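3.2 Where folding happens, and why thick knits end up on the bed

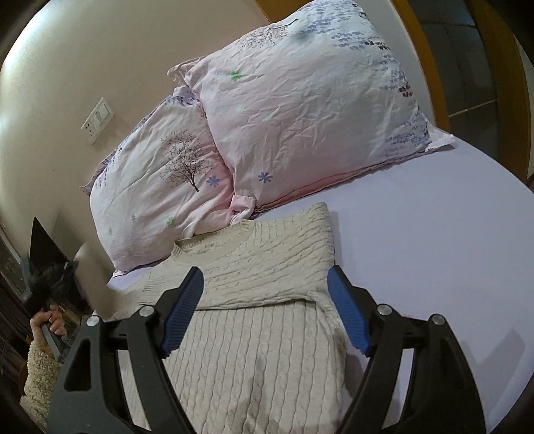 Figure 2. A cream cable-knit sweater partway through folding on a bed, with the pillows left at the head.

When Zuweira Opoku and I started this study, I was pretty sure we'd be writing about drawers. Drawers, shelves, maybe a closet rod or two. That was the plan in our first proposal, and you can still see traces of it in the questions we asked (see the interview guide in Appendix A, where there are far too many questions about drawers). But people kept steering us back to the bed! We visited 15 households in Bawa and Skakton over one July, we asked everyone to put away their clean laundry the way they normally would, and we mostly tried to stay out of the way. So this section is about the surface where the folding gets done, and about one kind of garment that gave our participants more grief than any other, the heavy knit.

Let me start with the surface. We had expected tables. A table is flat and firm and about the right height for standing work, and the older housekeeping manuals we read for Section 2 recommend one without even discussing it. Several of our participants owned perfectly good tables and walked right past them. One woman in Skakton told us the table was "for paper and food," and that putting a sweater on it felt wrong even when it had just been wiped. Another said that she liked the bed because whatever she hadn't finished folding had to be dealt with before she could lie down. I love that as a strategy (I've since tried it, and slept next to a pile of towels).

A made bed does most of what a table does, with a few differences that matter for knits. It gives. When you press a thick fold down into a mattress, the mattress moves too, and the fold doesn't flatten as much as you'd like. The sheet can come along with the sweater if you drag it. And there are pillows. We coded what people did with the pillows because Kekeli Quaye, who worked on the video coding with us, noticed that there were really 2 habits: clear them off completely, or leave them where they are and fold in whatever space remains. The second habit is the one you see in Figure 2, where the neckline comes close to the edge of one of the pillows. People with this habit tended to lay the garment out with the neck toward the head of the bed, as if the sweater itself were lying down. I asked a few of them about this and got shrugs.

Now the knits. Cable knit is a funny thing to fold. The pattern is raised, so two layers don't sit against each other the way two layers of T-shirt do, and the ribs want to go their own way. In Figure 2 the upper part has been folded crosswise over the body, so the cables on top run more or less across while the ones on the lower panel still run down in long wavy lines. Participants used those lines. Several of them talked about folding "along the rope" or "across the rope," and one retired tailor in Bawa got quite stern with me about the difference. Her view was that a fold running along a cable gives a straight edge, and a fold that cuts across at an angle will creep open again by the time you've reached for the next thing. We didn't test this, but I'd like somebody to.

We saw three general routes through a heavy sweater. The most common was sleeves in, sides in, then up from the hem. The next was to fold it in half lengthwise, sleeve on sleeve, and then bring it up in halves. The last (and my favorite to watch) was to bring the top down over the body first and sort out everything else afterward. It looks like a mistake until it's done. People who took this route spent more time fixing the cuffs, which kept turning up in places they weren't wanted, but their finished bundles were no messier than anyone else's when Zuweira and I rated them separately.

Time is harder to talk about. Most knits were folded in well under 30 seconds once they were flat on the bed, and the slowest took 180. That slow one was a gift sweater, and the participant stopped in the middle to tell us about the sister who'd made it, so I wouldn't read much into the number. What I'd say more confidently is that smoothing took longer than folding. Everyone patted. Some patted after every fold, some only at the end, and a couple of people patted the sheet beside the sweater too, for reasons I can't give you.

Storage came up here more than we'd planned for. Thick knits don't fit well in the shallow Buvwood dressers that so many Skakton apartments come furnished with, and people there folded with the drawer height in mind, going for wide and flat. In Bawa, where open Jukatar shelving was the usual thing, the bundles were narrower and taller, and participants cared a lot about which edge faced out. The preferred edge was the plain rounded one, with the hem and cuffs tucked behind. One man refolded an entire stack because a single neckline was showing, and then asked us to please not write that down. He has since given permission!

A few households skipped folding for their heaviest pieces and left them draped over a chair or a bed rail through the season. We counted those garments as put away if the participant said they were. Our reasons for doing it that way, and the trouble it made for the coding, are in Section 3.4.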